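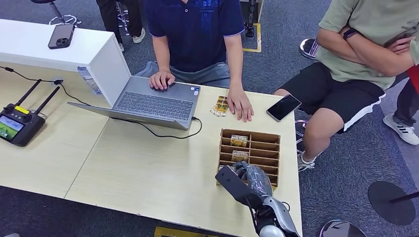
Module 9: Teaching a Manipulation Task by Demonstration
Handout for Practical Group B
Course leader: Henrik Brinkmann

1. Purpose of the session

Students will record a set of demonstrations in which a humanoid arm places small packets into the slots of a compartment organiser. The recordings will be used in Module 10 to train a first policy. Marks for this practical are given for the quality of the recordings and of the written log. Speed is not assessed.

2. Two ways of showing the task

In hand guiding (kinaesthetic teaching), the demonstrator holds the arm and moves it through the task while the joint positions are stored. The motion is always one the arm can perform. The demonstrator's own hands and body may, however, enter the view of the head camera, and a model trained on such views may come to depend on them.

In remote control (teleoperation), the demonstrator moves the arm from a distance by means of a worn or held device. The camera view is closer to what the robot will meet when it works alone. The demonstrator does not feel contact directly and tends at first to press too hard or to release too early. Most students need several practice runs before their motions become smooth.

Group B will use remote control for all recorded runs. Hand guiding is permitted only for finding a comfortable starting posture.

3. Roles

Each team appoints a demonstrator, a recorder and a safety observer. The recorder works at the laptop, starts and stops each run, and enters the result at once. The safety observer keeps the stop control within reach and gives no other help during a run. Roles change after every 22 runs.

4. Procedure

4.1 Place the organiser within easy reach of the arm. The base of the robot must not be moved once recording has begun.
4.2 Bring the arm to the starting posture and wait until it is still.
4.3 The recorder announces the run number and starts the recording.
4.4 Grasp one packet, carry it above the rim of the organiser and lower it upright into the chosen slot.
4.5 Open the fingers fully before withdrawing the hand. A packet dragged upwards by a half-open finger is the most common fault in this exercise.
4.6 Return to the starting posture. The recorder then stops the recording.

Vary the slot and the starting place of the packet between runs. A set in which every packet goes to the same row will be returned for repetition.

5. Failed runs

Do not delete failed runs. Mark them "F" in the log with a short reason (missed grasp, packet dropped, packet lying flat, contact with the rim). A run in which the demonstrator made an error and then corrected it is marked "R" and kept apart from the clean set.

6. Submission

Each team submits 75 clean runs, together with all runs marked F or R and the signed log. Files are to be placed in the Pralley folder on the course server by Sun 10 March.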